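## 4. What the arm got done, and what it didn't

Let me back up a little, because the numbers in the last section look better than the work felt. We gave the policy 400 simulated attempts at tray clearing, spread over 13 tray layouts, and it finished 133 of them. I was pretty happy with that when the log came in. Then Maarten Baert, who spent years bussing tables before he came over to our side of the building, sat down and watched a bunch of the runs with me, and he was a lot less happy (he kept muttering "just pick it up" at the screen).

The chore sounds like nothing. You have a serving tray with a few things lying on it, and you want each thing off the tray and put to one side. A person does this while talking. We picked it on purpose as the dullest job in the Zestum suite, figuring that a policy that could stack blocks all day would walk right through it. It did not walk right through it!

### 4.1 Flat things are mean

Cups and bowls went fine, more or less. They stand up, they have sides, and the fingers can come down around them with room to spare. Long flat pieces are a whole different story. There's hardly any height to grab, so the fingers have to get down very close to the tray without bumping it, and they have to be turned to match the piece before they close. If the wrist is off by a few degrees, one fingertip touches first and the piece scoots away. Then the policy chases it, and if you've ever tried to pick a credit card up off a counter you know how that goes.

We cut every run off at 30 seconds. I went back and forth on this. A longer limit would have bumped our score, but I can't picture anybody in a real kitchen waiting longer than that for one item, and Maarten thought even 30 was generous.

### 4.2 Glass made it worse

We ran the same flat pieces on two kinds of trays, a solid one (the Rukis model from our asset library) and a see-through glass one that we call Zisdale. I expected the glass to hurt a bit and it hurt a lot. My best guess is that the policy leans on the tray's edge and surface to judge how low it can go, and with glass both of those are hard to read. Pale reflections don't help either. In several runs the arm came down, stopped well above the piece, closed on air, and went off to "place" what it didn't have. I found this funny the first few times.

Figure 3 gives the wrist view from one of the Zisdale runs, with two flat bars on the tray and the fingers open on either side of the lower end of the left one. Getting to this point is something the policy does pretty reliably. Most of our trouble starts in the last little bit of travel after it. 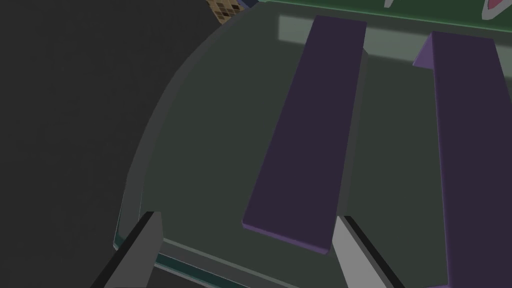 **Figure 3.** Wrist view, glass tray, simulated. The fingers are open and not touching the bar.

So could you put one of these in a kitchen today and let it clear trays by itself? I wouldn't, at least not with this policy, which left two thirds of its simulated trays unfinished and has never had to deal with gravy.

### 4.3 Stuff we tried that sort of helped

Slowing the descent was the cheapest fix and it did the most good. We also tried a second look, where the arm backs up a few inches after a missed grasp and starts over from there. That one cut down on the chasing, but it eats the clock, and a fair number of second tries ran out of time with the fingers nearly in place.

Maarten's idea was to quit grabbing flat things in the middle of the tray and slide them to the rim first, the way he used to do with menus. I love this idea. We haven't trained it yet, and the Whitfield controller we're using doesn't handle steady sideways contact very well, so it's waiting on a rewrite that I've promised to finish by May.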